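**Bus lost property - does anybody ever get stuff back??**

**stela_lazar**
Left my good umbrella on the Pluvside bus back in March. Called twice. First time they said try the depot, second time they said depot doesnt keep things past 2 weeks. Website says 3 months. Which is it

**Petrica V**
3 months is for phones, wallets, keys. Umbrellas and gloves go sooner. Been that way for years

**stela_lazar**
Where is that written down? Not on the site, I looked

**Petrica V**
On the sign inside the depot office. Left of the window

**p_bucur**
So you have to go to the depot to find out you're too late to go to the depot. Great

**aurel.d**
Got my hat back at the Toma Street office last year. Walked in, described the lining, out in five minutes. People complain too much. Put your name in your things

**p_bucur**
In an umbrella?

**aurel.d**
Yes in an umbrella. Tape on the handle. Marker.

**Petrica V**
Aurel is right about names but wrong on Toma St, that window closed. Everything goes to Bendotia now, even from the hill routes. Open mornings only, bring ID

**stela_lazar**
Bendotia is two buses for me. Fare costs half the umbrella lol

**p_bucur**
They charge a fee too. I paid it for ONE glove. Wasn't even my glove when I got home and looked at it in the light

**aurel.d**
Fee is fair. Somebody has to sort and store it all

**p_bucur**
Sort?? Mine was in a heap with a boot and a lunchbox. If they're charging they can at least tag things with the route number. I was on the 112, took them ages to even look

**Petrica V**
They do tag. Route and date, on a paper slip. Slips fall off is the problem. String would fix it, been saying so

**stela_lazar**
ok so what do I do, write it off? I'd do a form if there was a form

**Petrica V**
There is one, paper only, ask the driver. Write color, route, which stop you got off at. Don't write "black umbrella", they must have 1000 of those. Say whats different about it, a bent rib, the handle, anything

**aurel.d**
And go in person. Forms just sit there.

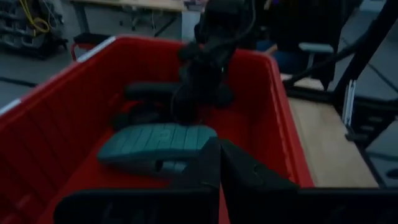
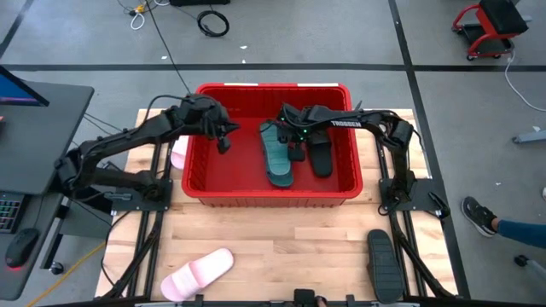 **Paraschiva Vasiliu**
Can we get back to the 3 months thing. I asked at Bendotia this morning, woman at the window said the two weeks only starts when it gets to them from the bus garage, and that can take a while in winter. So Stela I would still go. Worst case you lose a morning. Also the fee is waived if you have a pass, they dont mention it unless you ask

**p_bucur**
WHAT. I have a pass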